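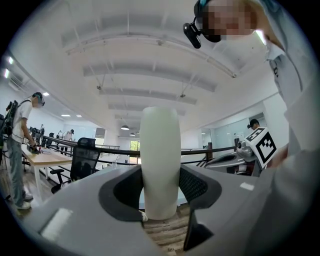 Cups and glasses all over our upstairs office -- how do I get them back down to the kitchen?

Posted by Hrefna Kragh, 12/11/2018

We use cookies to remember your login and to keep the site running. By continuing to read you accept this.

Hi all, first post, so be gentle! I look after the office for a small firm in Wultham. We moved in October and the place is lovely, all white walls and wood floor, with an open upper level that looks down over the desks. The kitchen is downstairs. You can probably see where this is going.

Everybody carries a drink up and hardly any of the drinks come back down. They end up on the long table with the tape and pens and little bottles of whatever, and then when the table is full they migrate to any flat surface that will hold them. The one that scares me is the white ledge past the railing. There was a drinking glass standing out there again when I went up, with people's desks and monitors down below. I get a cold feeling in my stomach every time I see one.

We have 2,801 square feet over the two levels and I don't want to turn into the person who patrols all of it picking up cups. I've done a sign (ignored) and an email (also ignored, I think by people who were drinking coffee at the time). I have $125 left in the budget for this kind of thing before the new year, and the landlord doesn't want anything screwed into the railing. What would you do? I would love an answer that isn't "ban drinks upstairs," as I'd like to keep my friends.

Mostatard wrote:

Ban drinks upstairs. Sorry, I know you said. We did it at my last job and people grumbled for a week and then got used to it.

If you won't do that, at least buy plastic tumblers. They cost next to nothing.

Bisgaard wrote:

Hi Hrefna, welcome! I had exactly this, different building, same stairs problem, and I got it mostly sorted, so let me ramble a bit.

The thing I got wrong at first was putting the tray for dirty cups where I thought it should go, tucked away in a corner so it wouldn't look messy. It stayed spotless. What worked was a tray right at the top of the stairs, at the spot everyone has to walk past on their way down. Mine sits on a narrow side table 36 inches high, so you can set a cup down without bending or breaking stride. A lower one would probably be fine too but ours seems to catch a lot more than the coffee table we tried before it.

Then you need someone to carry the tray down, and it can't always be you. We hung a tiny card on the handle with "going down? take me too" on it and, I am amazed to report, people do. Use a tray with high sides and a grippy mat in the bottom. Glasses slide on bare plastic and you don't want that halfway down a staircase.

For the ledge I'd make it unfriendly to cups. You can't screw into anything, fine, so fill it up. I'd use a row of something soft and light that can't hurt anybody if it gets knocked, felt boxes or a long bolster cushion, held with removable strips. No potted plants! I did that and then lay awake thinking about the pots.

And please deal with the table, too. If it's covered in odds and ends then nobody sees a cup as out of place. I gave ours one shallow box for the small stuff and wiped it down at the end of each day for the first two weeks, and after that it more or less looked after itself. Cost of the whole lot was well under your $125, with the side table bought secondhand.

Oh, and coasters. Get them in a bright color and put them only where drinks are allowed. People follow a coaster like ducks.

Kemon wrote:

Agree with Bisgaard about the tray. I would add that you should count your cups out differently: put fewer in the cupboard. When there are only enough for the people who work there, folks go looking for their old one when they want a refill. We had boxes of spares from some event and the day I hid them the mess shrank to almost nothing.

Lidded cups are worth a look as well for anyone who sits near the edge. A spill is a lot less dramatic than a broken glass but it still goes straight down onto someone's keyboard. Ask me how I know.

Also, this thread has had more than 1,500 views, so it isn't only your office, Hrefna.

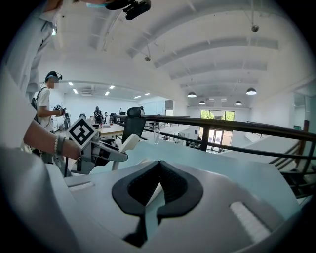 Hrefna Kragh wrote:

Thank you, this is so useful! One more thing. What takes the pale rings off a wood table when somebody skips the coaster?

Bisgaard wrote:

Try a warm iron over a folded cotton cloth, a few seconds at a time, lifting the cloth to check in between. Keep the steam off. If the mark is still there after a few goes, rub in a little plain mayonnaise, leave it overnight and wipe it away in the morning. Test under the edge first, as some finishes don't like heat. Dark rings are a different story -- those have gone down into the wood and usually need sanding.

Contact us | Copyright 2018, all posts belong to their authors | Back to top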